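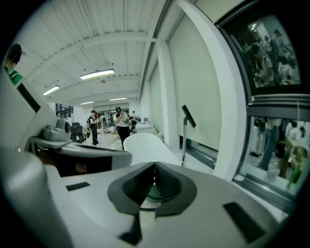 Sunday afternoon.

I finally canceled Britel in May. I had been meaning to do it since the winter, when the bill for internet and two phone lines went from $182 to $188 a month with a note about "network improvements." The next one was $224. The first-year discount had run out, and I had missed the email saying so.

I called twice. The first call dropped while I was on hold. On the second I got a woman who was polite and offered me three months at the old price if I signed up for another two years. I said no. She read me the same offer again with a free tablet added. I said no again, and she put me through to a different department, where I had to give my address and the last four digits of my account all over again. The whole thing took most of a lunch hour.

Nerea Villalobos from my old office had told me to get the cancellation in writing before I hung up, so I asked for an email and stayed on the line until it came. It went to spam. If you are doing this yourself, look there first.

For the new service I compared Goso and Trudus. Goso is cheaper on paper but charges for the router every month and wouldn't tell me the price after the first year unless I started an order. Trudus has one price on its site and lets you use your own router. The download speed is 500, the same as what I had before. I went with Trudus for the internet and moved the phones to a prepaid plan.
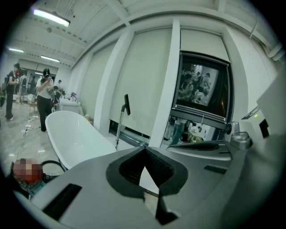 Moving the phone numbers was the part I worried about, and it went fine once I had the transfer PIN. You have to ask for the PIN while the old account is still open. I did the phones first and left the internet for last, and I would do it in that order again. My number moved over before dinner. My husband's took until the next morning, and during that time he could make calls but not get them.

Britel still sent a final bill with a full month on it. I wrote back with the cancellation email attached and they took off the days after the end date. They also want their box returned in the original packaging, which I threw out years ago. The store on Mwakalinga took it without the packaging and gave me a receipt. I have that in the folder with everything else.

I still need to change the autopay on the card and find out whether my old Britel email address goes away. The dentist and the school both have it.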